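Das Wohnzimmer, ein Auslaufmodell?

Das Sofa ist das letzte Möbel, über das Paare noch ernsthaft streiten. Beim Hersteller Huvel stehen inzwischen 146 Bezugsstoffe zur Wahl, davon gefühlt die Hälfte in Tönen, die man früher schlicht Beige nannte. Wer 3.000 Euro ausgibt, darf dafür wochenlang Stoffproben gegen die Wand halten und am Ende doch das nehmen, was die Schwiegermutter schon hatte.

Dabei sitzt kaum jemand richtig darauf. Man lehnt, man kauert an der Kante, man schläft um 21 Uhr ein.
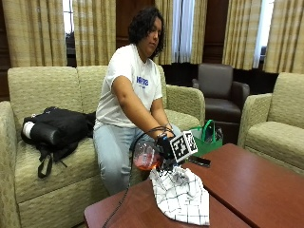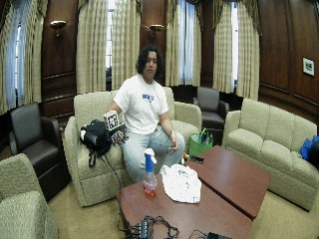

Die Marke Besance verkauft deshalb jetzt Sitztiefen wie andere Leute Schuhgrößen. Das Modell Areveo misst 176 Zentimeter in der Breite, angeblich genug für zwei Erwachsene, die sich mögen. Nach einem Abend zu dritt kann ich berichten: Es reicht auch für Leute, die sich hinterher weniger mögen.

Bleibt der Couchtisch. Er ist grundsätzlich zu niedrig zum Essen und zu hoch für die Füße – benutzt wird er für beides. Meiner kam im Dezember, wiegt über 50 Kilo und steht seither genau dort, wo ihn die Spediteure abgestellt haben.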